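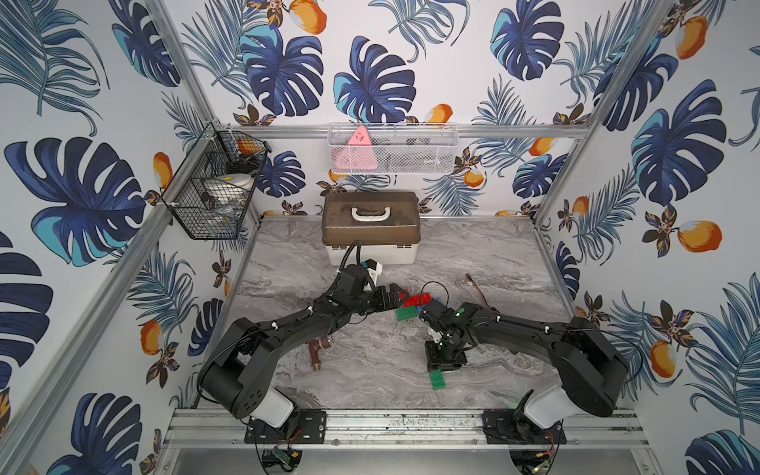
Recording Household Accounts in Jonix: Reconciling at Month End
Speaker notes, Carnegie branch session, August 15, 2018

Opening

Good evening, and welcome. The session is limited to one subject, the monthly reconciliation. Setting up a budget and choosing categories were covered in July, and the handout from that session is still available at the desk.

Please ask attendees to silence their phones. Questions are taken at the two marked pauses.

Slide 1. What reconciling means

Reconciling is the act of comparing the balance in Jonix with the balance the bank reports, and agreeing on one figure for a given day. Once an account has been reconciled, the entries up to that day are locked. A locked entry can still be edited, but Jonix will ask for confirmation first.

Stress that the figure to use is the cleared balance. Many banking sites show an available balance in larger type, and that figure may include an overdraft allowance or leave out money held for a pending card payment.

Slide 2. Before starting

Attendees should have the following at hand:
The most recent bank statement, on paper or on screen.
Any receipts for cash withdrawals.
A note of checks written but not yet presented.

Import is best completed before the reconciliation is opened. If a file is imported halfway through, the running difference at the top of the screen will change, and it becomes hard to tell which entries caused it.

Slide 3. The worked account

The account on the slide is a checking account held at Varar. The statement shows a closing balance of $1,000. Jonix shows a cleared balance of $967. The difference is $33.

Allow the room a moment to consider where $33 might come from. Then show the register. A grocery refund of $33 appears on the statement and was never entered. Once it is added and marked as cleared, the two balances agree and the Finish button becomes active.

Mention that a difference is often the exact amount of one missing entry. Searching the statement for that amount should be the first step. The second is to halve the difference and search again. A payment entered as a deposit will throw the balance out by twice its value.

First pause for questions.

Slide 4. Adjustment entries

Jonix will offer to create an adjustment for any difference that remains. The adjustment makes the balances agree, but it does not explain the error. Our advice is to accept one only for small sums in a cash account, where receipts are easily lost. For a checking or card account, cancel the reconciliation, leave the account as it is, and return to it another day. Nothing already marked as cleared will be lost.

Slide 5. Credit cards

The procedure is the same, with one point of caution. The balance on a card is money owed, so it must be typed with a minus sign. If it is typed without one, the difference shown will be double the balance of the card.

The statement date on a card seldom falls at the end of a month. Use the date printed on the statement.

Slide 6. Shared accounts

Where two people enter transactions in the same account, one of them should carry out the reconciliation while the other makes no entries. Both devices should be synced beforehand. Duplicate entries usually arise when one person types a purchase by hand and the other imports it with a slightly different date. Select both and choose Match. Deleting one of them also works, but any note attached to it is deleted as well.

Second pause for questions.

Closing

Practice files are on the branch computers in the folder named Drorkuneck. They may be altered freely and are restored each night. Attendees should not sign in to their own bank on a branch computer.

Sign-up sheets for the next session are by the door.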